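Slide 6 – Making the bed at Narkport

Start with the bottom sheet. Pull it toward the headboard first, then work down the sides. At Worville we taught it the other way and people kept walking around the bed twice.

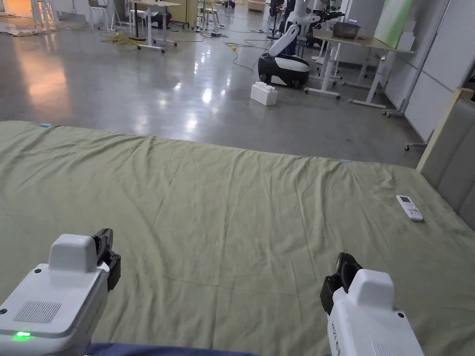
Clear the bed before you smooth anything. Remotes go on the nightstand, same spot in all 80 rooms. Deirdre Ó Dálaigh timed this in November – 9 minutes a bed, wrinkles out.

Pause for questions. Takeshi takes the laundry figures next.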